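When Vanderleia Aguiar talks about the drawer, she holds her hands up to show you how far it moved, and it isn't very far at all. "A thumb's width, maybe," she says, laughing, over a mug of tea she has let go cold. "But it was a thumb's width in the wrong direction, and it kept pushing."

She has been testing robots at Plukevden for 6 years, and the fault she means is the one everybody there now calls the November stall. The robot had been told to close the bottom drawer of a cabinet, a job it had done 300 times without any bother (she has the log, and she is rather proud of it). That afternoon the arm met some resistance, decided it hadn't arrived yet, and pushed harder. The software that ought to have told it to give up, a little program named Stumatance, was waiting for a reading that never came.

"I was kneeling by the cabinet with my hand on the runner," she says. "I pulled it away in time, and then I sat on the floor for a bit and had a think about my life!"

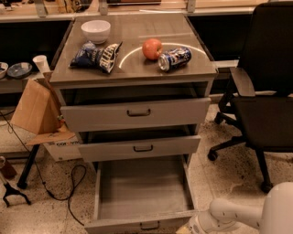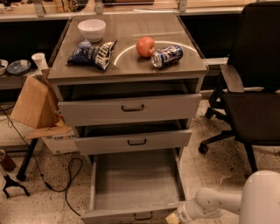

Drawer work at Plukevden: in both views the gripper is at the front right corner of the bottom drawer.

Her colleague Reynaldo Yap hit the stop button, and it is Reynaldo who still goes a bit quiet when the subject comes up. "The button worked, thank goodness," he told me, "but I was on the far side of the room, and you don't want a safety plan that depends on how fast I can run. I'm not fast."

Finding the cause took them 2 weeks, a good part of it spent blaming the drawer runners, which were perfectly all right. In the end Reynaldo traced it to a loose connector at the wrist. Whenever the arm stretched low and forward the force signal dropped out, and Stumatance simply carried on with the last number it had been given.

Now a missing signal stops the arm straight away, and there's a second stop button on a long lead that goes wherever the tester goes. Vanderleia also has a rule about hands, which she repeated to me twice while we were putting our coats on: nobody touches the furniture until the arm's power is off and somebody else has said so out loud.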